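From: Raghavendra Pillai
To: textile-care list
Date: 1 Mar 2019
Subject: Re: [textile-care] Thin printed cloths, creasing and print wear

Replying to Noémie's message below, with my own notes interleaved. I have trimmed the parts about the shelving quote and the Corrigan order, which belong in the other thread.

Noémie Bouvier wrote:

> We have a drawer of thin printed cloths, mostly novelty
> prints, in synthetic fabric with a slight sheen. They were
> folded in quarters and stacked. The fold lines are now
> permanent as far as I can tell. Pressing them on the lowest
> setting takes out the soft creases but leaves the cross in
> the middle.

A quarter fold puts the two creases across each other at the exact center, so that point is bent in both directions and carries the weight of the whole stack. If the cloth is polyester, the lowest iron setting is normally too cool to relax a crease that has been under load for a long time. If it is acetate, the lowest setting is already close to the limit. You need to know which one you have before going any hotter.

Do you have selvage or hem offcuts from any of them? A drop of acetone on a loose thread, outdoors or at the extraction hood, will separate the two. Acetate softens and goes sticky within seconds. Polyester does nothing. Do not do this on the cloth itself, and do not do it on a thread that is still attached.

For polyester, I would go as follows:

Lay the cloth face down on a padded board covered with undyed cotton. Put a second piece of cotton on top. Mist the top cotton, not the print. Use the iron at the low end of the middle range, set down and lifted, no sliding. Five seconds, lift, let it cool flat, look at it. Repeat at most twice in any one place. Leave the cloth on the board until it is at room temperature. Picking it up warm puts new creases in, and those are as hard to remove as the old ones.

For acetate, or anything you can't identify, skip the iron. Hang it in a humid room overnight from a full-width clip bar and accept what you get.

> The second problem is the print. On several of them the
> dark outlines have a chalky look along the folds. Is this
> dye loss, or is it the surface being abraded?

Depends on the print method, and this is where I think the earlier discussion in January went off course. Harish was describing pigment prints, and Waqas was describing sublimation prints, and the two behave differently at a fold.

With pigment, the color sits in a binder on top of the yarn. Bend it sharply, press it, rub it against the cloth above, and the binder cracks. You see a pale line that follows the fold exactly. Under a loupe the edges are ragged, and a white cotton swab rubbed dry along the line will pick up color.

With sublimation, the dye is in the fiber. It does not crack. What you get is a shine line: the yarns have been flattened and reflect light differently, so a navy outline looks gray from one angle and normal from another. Tilt the cloth under a single lamp. If the pale line moves or disappears, there is no color loss and nothing to repair. It may improve with steam.

There is a third case, which is grin-through. On a transfer print the paper does not reach the bottom of an existing wrinkle, so there is a thin unprinted line from the day the cloth was made. It will not match your fold lines. Check the reverse too: a transfer print on thin cloth is usually much paler on the back.

> Waqas suggested rolling them on tubes. We have 205 pieces
> and no space for tubes. Is there any halfway method that
> does not involve folding?

Two methods, neither perfect.

The first is interleaved flat storage in shallow trays. The Stuvetti trays are deep enough for ten thin cloths with tissue between. Anything wider than the tray gets one fold, padded with a sausage of rolled tissue so that the bend has a radius. One padded fold does far less harm than two hard ones. Refold on a different line at each check.

The second is loose bunching. This is going to sound careless after everything above, but for thin filament synthetics of low value it works well. The cloth is gathered up by the middle and set down into an open box in its own soft folds, with nothing on top of it. The bends are all large and random, no point carries a load, and no line gets pressed twice. It looks untidy. It takes up more volume than folding and less than tubes. It is not suitable for anything with a heavy coating, foil, glitter or flock, and not for anything that snags.

Some points on the bunching method, from our own trial in the Greditz store:

- Gather with the print side out if the print is sublimation, and print side in if it is pigment. Pigment to pigment contact is a risk in warm rooms, so use a sheet of tissue in the middle.
- One cloth per compartment. Two slippery cloths in one compartment work their way into each other and you end up pulling on them to get them apart.
- Do not twist. A bunch takes on some twist when lifted, and that can be left alone, but winding it on purpose puts tension on the bias and the hem will ripple.
- Pick up by the body of the cloth, never by a corner. On thin fabric a corner lift loads the last few stitches of the hem.
- Label the compartment, not the cloth.

We moved 552 pieces this way. The Sellitz boxes with card dividers were the cheapest thing that fitted the racks, code 1431 in their list. The 2404 is the same box without dividers and is no use for this.

> Parvathi asked how you record them if they are not laid
> flat. Our form has a field for a flat front view and a flat
> back view, and she does not want to fill in the form twice.

Fill it in once, when the cloth is flat for the fiber check. After that, record the stored state only if it has changed. In the description field I would put the ground colors first, then the outline color, then the motifs. Ground colors are what you recognize when the piece is bunched. A motif may be half hidden or bent out of shape, and a face can end up as one eye and a fold. Spirals and dots survive bunching better than figures do, so mention them even if they look like filler on the flat piece.

Parvathi, if you are reading this: "multicolor" in the color field is a nuisance to everyone who has to find the thing later. Please put "lavender and mint, blue outlines" or whatever it is. The field takes 80 characters.

> Last question. Is it worth washing them before storage?

If they have been handled a lot, yes. Skin oil on polyester yellows slowly and attracts dust, and pale pastels show it first. Cool water, a neutral detergent with no brightener, no softener. Softener leaves a film that makes the next crease harder to steam out. Drain flat on a towel, no wringing. Test the darkest color first with a damp swab. On most pastel prints that will be the outline, and if navy bleeds into a pale ground you will not get it out again.

If they are clean, leave them alone.

One of the lavender and mint prints is at the foot of this message. The eye and the blush spot stay readable in the bunch, and so does the spiral, with lavender all round it. It is the kind of cloth I mean by thin with a slight sheen. For a piece like it I would write "lavender and mint/aqua, blue outlines with navy; cartoon face, green spiral, navy dots", which is just over the limit, so drop the aqua.

Harish still has the loupe and the undyed cotton. If someone is going past his building before the next session, please collect both.

Raghavendra 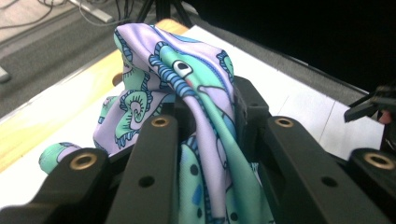 Thin pastel print, gathered. Cartoon eye near top center, green spiral at left.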